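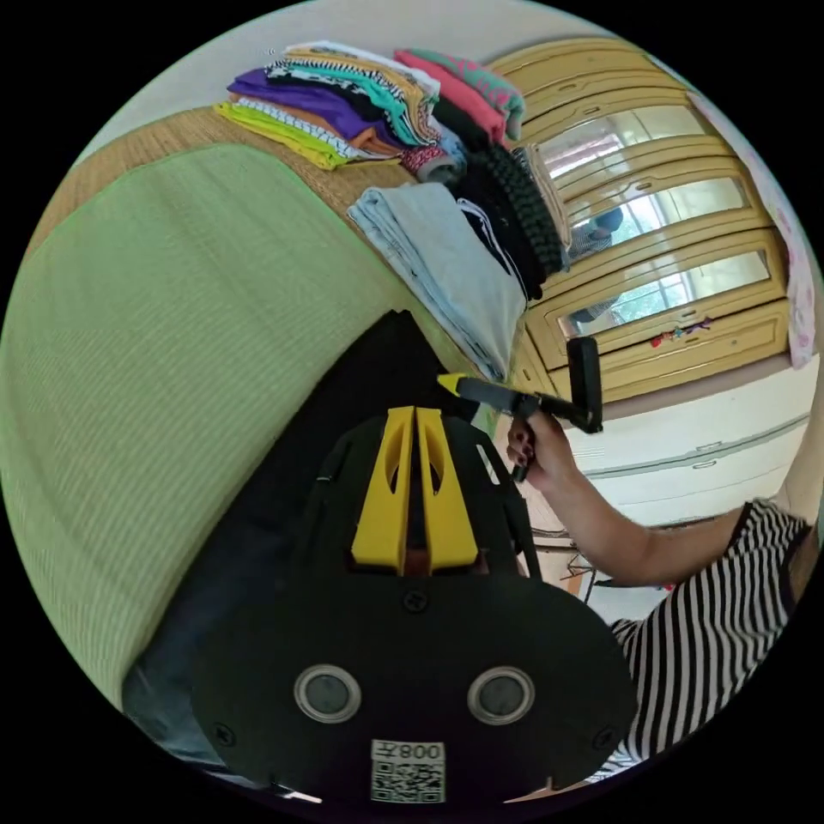 5. Storage Layout and Item Decay

Figure 2. Garments folded and stacked on a woven straw mat.

5.1 Container order

Containers in Wasier keep items in the order in which they were deposited. The most recent deposit is drawn first and sits on top of whatever was there before, as in any ordinary pile (Figure 2). A player who wants an older item has to scroll past the newer ones or move them to another container. The client has a sort button, but sorting changes only the display on that player's screen. The stored order on the server is left alone, and the decay routine reads the stored order.

This has consequences for shared bases. When two members of a tribe open the same container and one of them has sorted the view, the two are looking at different lists. Requests made in chat such as "take the top one" then refer to different items. We found many such exchanges in the chat logs from the Rumetent server. Most were settled within a few lines, and a smaller group ended with an item being returned to the wrong container. We coded these as layout errors and kept them apart from theft reports, which are treated in the next section.

5.2 Decay timers

Each item that can spoil carries its own timer. The timer runs while the container is loaded in memory and is adjusted when an unloaded region is loaded again. The adjustment is done in one pass. On a lightly populated map the pass is short and players do not notice it. On Myung, where the larger tribes build close to each other along the river, one player flying in from the coast can load several bases at once, and the pass then competes with creature movement for the same server tick.

The default setting processes containers in the order in which they were built. Old containers are handled first. In practice the old containers in a base are the ones near the first campfire, and they tend to hold wood, stone and other goods that have no timer at all. The routine still opens each one to check. Containers holding meat, berries and event candy were usually built later and had to wait. During the wait their contents could be taken out with a timer value that had not yet been corrected, and the item would then lose most of its remaining life the next time it was moved. Players described this as food "going bad in the hand."

The setting can be changed by a server owner, who may choose to process by container type. Rumetent ran with the default for the first half of the observation period and with the by-type setting for the second half. No other server setting was changed between the halves, although a client patch was released during the second half and we cannot exclude an effect from it.

5.3 Method

Observations were collected in July 2026 with Ornetden, a logging plugin that records deposits, withdrawals, container openings and timer corrections. Ornetden does not record the content of private messages. Tribe names were replaced with codes before analysis and the codes were not shared with the server staff.

We selected 20 shared bases on Myung. A base was eligible if it had more than one active member and at least one container of each storage type. Bases owned by server staff were left out, as were bases standing inside the event area, where building rules differ. In 9 of the selected bases the tribe had a written storage rule, posted either on a sign in the base or in the tribe's own channel. The rest had no written rule, though members of several of these described an understood one when asked.

For each base we logged the delay between the loading of the region and the correction of the last spoiling item. We also logged withdrawals made during that delay, which we call early withdrawals. A withdrawal followed by a return of the same item to the same container by the same player was counted as one opening and was not treated as a withdrawal.

5.4 Results

The by-type setting shortened the delay in all bases. The change was greatest in bases with a large number of old containers near the center, as expected from the processing order. Bases that had been rebuilt recently showed a smaller change. Their spoiling goods had already been close to the front of the queue under the default, simply through the order in which the new walls and boxes had gone up.

Early withdrawals also fell, but less evenly. In 5 bases the number of early withdrawals stayed level in spite of the shorter delay. All of these had a written storage rule, and in each the rule told members to restock the cooking station on arrival. Members following the rule opened the food containers as soon as they landed, and even a short delay was long enough for them to reach the box. The rule had been written to keep the cooks supplied, and it did so. It also placed the withdrawals at the worst moment for the decay routine.

Layout errors did not change between the halves. We take this as weak support for treating them as a display problem that is separate from timer handling. A setting that stored the sorted order would presumably reduce them, at the cost of an extra write each time a player pressed the button. We did not test it.

Event periods need a separate remark. During an event the server adds temporary items with a fixed end date, and these are removed by a different routine that ignores the container queue. Players nonetheless tended to store event items together with food, and complaints about vanished event items were often filed as decay complaints. We removed these from the counts where the log showed the item's type. Where the item had been renamed by a player, the log kept only the new name, and those records were dropped.

5.5 Limits

The data come from a single server on a single map. Rumetent has a settled population with a high share of long-standing tribes, and its bases are older than those on servers that wipe often. On a server with frequent wipes, few containers would be old enough for the default order to matter. Ornetden itself adds a small load to each container opening. The load was the same in both halves, so it should not affect the comparison, but the absolute delays would be somewhat shorter without it.

We also relied on the owner's report that no other settings were changed. The configuration file supplied to us for each half agreed with this report.

5.6 Notes for server owners

Owners using the default order may want to try the by-type setting before raising the tick budget, which costs more and affects every routine on the server. The change requires a restart. A notice to tribes is advisable, as the first pass after the restart corrects all loaded containers and some food will appear to spoil at once. Tribes with a rule about restocking on arrival can be told to wait until the region has settled.

Shares: 20
Comments: 5

mudhopper
We switched to by-type on our server after reading this. Food complaints dropped. Sorting complaints are the same as ever.

kelpfarm_admin
Does the by-type order apply to boxes carried on mounts, or only to placed containers? The settings page doesn't say.

tinroof
@kelpfarm_admin Placed only, at least on our version. Saddle boxes load with the animal.

quietbase
I'd like to see the same thing done on a server that wipes every month. Ours does and I have never seen food go bad in the hand.

mudhopper
Forgot to add, do the restart when few people are on. We had a full chat of people asking where their berries went.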